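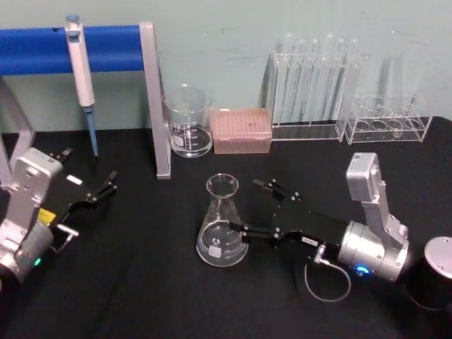 4. Setting out the bench

Now for the fun part! With the cloth down and smoothed flat, you can start putting the glassware and the pipette where they will live for the rest of the course. Take your time over it. A bench that is laid out well makes every exercise in this guide easier, and you will be surprised how quickly your hands learn where everything is.

4.1 Stand the pipette bar at the upper left of the cloth, close to the wall. Press down lightly on each end. If it rocks, shift the legs until it sits steady.

4.2 Hang the single-channel pipette from the blue bar by its plunger head, tip end pointing down. The tip must hang clear of the cloth. If it touches, take the pipette off and hang it again.

Caution: Never lay a pipette flat with liquid in it. Liquid can run back into the body, and then you have a stripping and cleaning job on your hands (see section 8).

4.3 Put the glass beaker just to the right of the stand leg, near the wall. We use it for rinse water. Fill it only when you are ready to begin an exercise.

4.4 Place the tip box next to the beaker and keep the lid closed. Open it when you need a tip, take one, close it again. It feels fussy for the first ten minutes and then you stop noticing you are doing it.

4.5 Set the two clear racks further along the wall, the taller one on the left and the lower, wider one on the right. Both go straight on to the cloth.

Note: Clear racks are lovely to work with because you can see the level in a tube without lifting it out. They do show every fingerprint, though. Wipe them with a soft damp cloth. Spirit will craze acrylic, so keep it well away.

4.6 Load the tall rack one tube at a time, lowering each tube until you feel it settle. Don't drop them in from the top.

4.7 Stand the conical flask in the middle of the bench. This is your mixing vessel and it earns the best spot! The wide base makes it hard to knock over, and the narrow neck lets you swirl with real energy without splashing. Try it with plain water first, it's very satisfying.

Caution: Check the rim of the flask and the beaker for chips before each session. Throw chipped glass in the glass bin, however small the chip.

4.8 Run through the reach test. Without picking anything up, reach for the pipette, then the tip box, then the flask, then a tube. Your sleeve should not pass over an open vessel at any point. If it does, move the vessel, try again, and keep going until it feels natural.

Left-handed users: Koen Boersma, who is left-handed himself, mirrors the whole layout and recommends you do the same. Read "right" for "left" in steps 4.1 to 4.5.

Spare parts: tubes for the tall rack are item 102 in the Jirville list, and the replacement tip box is item 161. Write to Leif Bach at the Pastano workshop if anything arrives broken.

5. First exercise: water into tubes

5.1 Pour water into the beaker until it is half full.

5.2 Fit a fresh tip and press it home firmly.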